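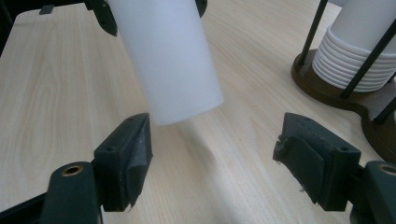

November

By the editor of the Korton kitchen page

Tea stains are the thing I get asked about more than anything else, and I'm always pleased when they come up, as I've been scrubbing at them one way or another for most of my grown-up life. My mum swore by salt and a damp rag, my aunty by half a lemon, and I've tried the lot and come back every time to plain old bicarb. A smooth, matte white cup with a bit of a taper to it is the sort I like best for everyday, though a matte finish does show a tannin ring sooner than a glossy one (I love them anyway!). Make up a paste with a spoonful of bicarb and just enough warm water to hold it together, rub it round with a soft cloth, leave it for 7 minutes while you do something nicer, then rinse. If the ring is an old one, go again the next night and don't reach for the steel wool, whatever your neighbour tells you - it leaves grey marks that are a worse job to shift than the tea ever was.

The teapot is another matter. I used to wash mine with detergent until a lovely reader in Stanano wrote in to say she could taste it in my descriptions, which made me laugh for a week. Now it gets hot water and a good swish, and once a month or so a spoonful of bicarb overnight with the lid off. The spout wants a little bottle brush. Mine came from the hardware place in Escobedo years ago and the bristles have gone a funny colour, but it still does the job.

While you've got the bicarb out, do the inside of the fridge. I mix two tablespoons into a litre of warm water and wipe the shelves down, then go over them with a clean damp cloth so there's no chalky film left behind. The rubber seal needs an old toothbrush and a bit of patience, particularly along the bottom where the crumbs get in.

And tea towels, while I'm on a roll! Wash them at 60 degrees, on their own, and leave out the fabric softener - it coats the cotton and then they just push the water about. Mine go out on the line first thing in the morning and they're generally dry by lunch at this time of year. The linen ones I iron while they're a touch damp. The others get folded and shoved in the drawer, and I've never had a complaint.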